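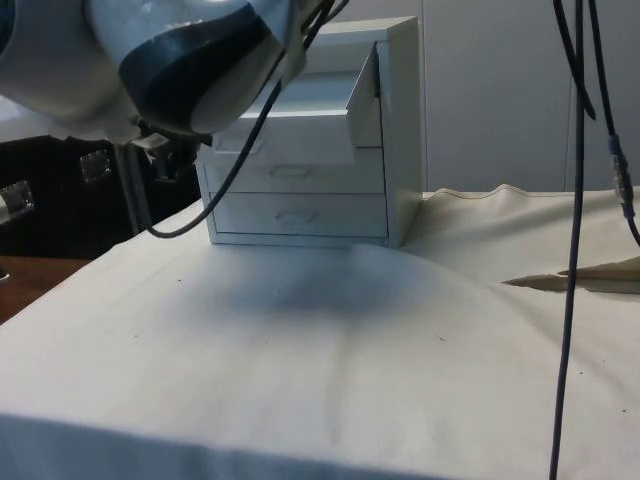

Nelum tabletop drawer cabinet, white

A small chest of drawers for a desk, shelf or sewing table. It holds the things that otherwise end up in a jar – tape, thread, batteries, spare keys, stamps. The body is a plain box with a flat top, so a lamp or a pencil cup can stand on it.

Orders from our Brorivton shop leave within 2 working days. Free delivery in Zistdale on orders over 70 dollars.

Fronts and pulls

Drawer fronts are white to match the body. On the recessed version the pull is a shallow slot in the middle of the front, and with everything shut the fronts sit flush with the frame.

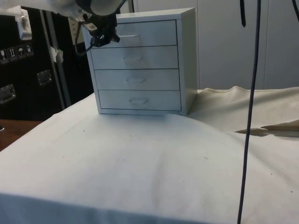

Choosing a handle

Recessed pulls suit a narrow shelf. If you have stiff fingers or wear work gloves, take the loop handles. They stick out from the front, so leave a little room ahead of the cabinet. 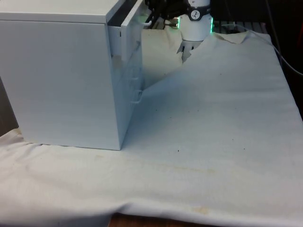
Both versions cost the same and ship assembled. Spare handles are kept in stock at the Paterson warehouse. Quote part 4000 when you order.

Loading and care

Put heavy items such as scissors and staplers in the bottom drawer.

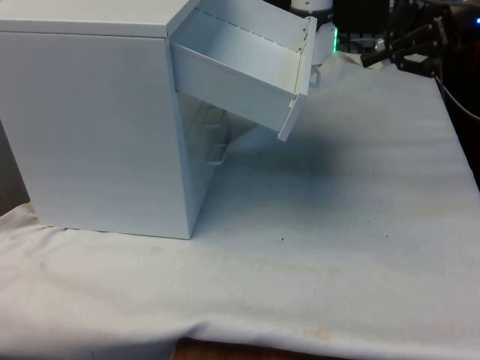

Small parts are easiest to find when you can see the whole tray, and most buyers pull the drawer well out to get at the back. Support it with one hand when you do. An upper drawer pulled out that far hangs at a downward tilt with its front end low, and loose beads or screws will roll forward. Wipe the cabinet with a damp cloth and mild soap. No bleach.

Questions about parts or returns go to Tudor Radu at the Brorivton shop. Returns are accepted for 19 days, unused and in the original box.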